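Section 4: Setting up your Barkel sewing table and cutting your first cloth

Right, you've got the Barkel out of its box and the legs are on. I wrote this part of the guide after setting up mine in the spare room, so the order below is the one that worked for me. If yours is the older Jibrin frame, the steps are the same apart from the foot pedal, and I'll say so when we get there.

Before you start

You'll need the short hex key from the bag of bits, a spirit level, a tape measure, a steam iron and something to mark cloth with. I like a sliver of old soap. Chalk is fine too, but it gets everywhere!

Levelling the table

1. Stand the table where you mean to use it. It's a pain to shift once the machine is in.

2. Put the spirit level along the back edge and turn the feet until the bubble sits in the middle. Clockwise makes the leg longer.

3. Do the same from front to back, then go round again. Changing one foot nearly always upsets another.

4. Tighten the locking rings by hand. Don't use pliers on them, they're softer than they look.

Note: on carpet, leave the table overnight and check it again in the morning. Mine had sunk at one corner.

Fitting the machine

5. Slide the tray down to its lowest stop and lift the machine in from the front (get someone to hold the tray the first time).

6. Raise the tray until the bed of the machine is level with the table top. Run your palm across the join. If you can feel a step, so will your cloth.

7. Feed the pedal lead through the hole at the back left. Jibrin owners, your hole is on the right and rather small, so take the rubber ring out first and push it back in afterwards.

Caution: keep the machine unplugged until the tray is locked. The pedal is very easy to step on while you're under there hunting for the lead.

8. Set the stop screw, plug in, and sew a few inches on a scrap. If the table hums, go back to step 4.

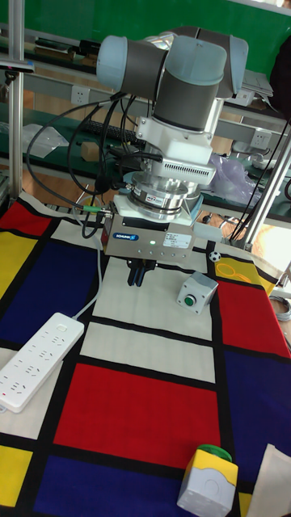

Now for the fun bit, a tablecloth. I always tell people to begin with one because it's four straight hems and you get something you'll use. Plain cotton is the easiest thing to start on, but a bold print makes a lovely second go, and the Mondrian-style sort with thick black lines between the red, blue and yellow blocks comes with its own ruler printed on it. You can follow a line with the scissors and hardly mark anything at all, as long as the print is straight on the weave. Pull a thread near the cut edge and see whether it runs along beside the line or wanders away from it.

9. Wash and iron the cloth before you measure. Cotton shrinks, and I've ruined a good piece by being impatient.

10. Measure your dining table and add the drop you want at each side, plus the hems. Mine was for a long trestle, 2000 mm from end to end, and I cut the cloth at 2482 mm. The cut width was 1562 mm. Yours will differ, so write your own figures on a bit of paper and pin it to the wall.

11. On a grid print, decide where the middle goes before you cut. Fold the cloth in half both ways, pinch the centre and lay it on the table. If a black line lands just off the middle, shift the whole thing over — you'll see it at every meal otherwise.

12. Cut with long strokes and keep the lower blade resting on the table.

Hemming

13. Fold the edge over once and press it, then fold again and press again. Pins go in crossways with the heads towards you.

14. Use the longer stitch, number 4 on my dial, and go slowly over the corners. The layers are thick there and the needle can bend.

15. When you reach a dark line on a print, don't change thread. Folke Hedlund, who taught me to hem, swore by mid-grey for anything with lots of colours in it, and I've stuck with that. It fades into the red and the blue, and it's not too bad on the off-white either.

Caution: never pull the cloth through from behind. Let the feed do it. A tugged needle hits the plate and snaps.

If the hem goes wavy, your stitch is too tight or you're stretching the cloth as you guide it. Loosen the top tension by half a turn, try a scrap, and press the seam with plenty of steam before you decide to unpick it. I've rescued more hems with the iron than with the unpicker.

The Kurkero walking foot fits this table's machine as well, and there's more on that in Section 5, along with oiling and changing the lamp.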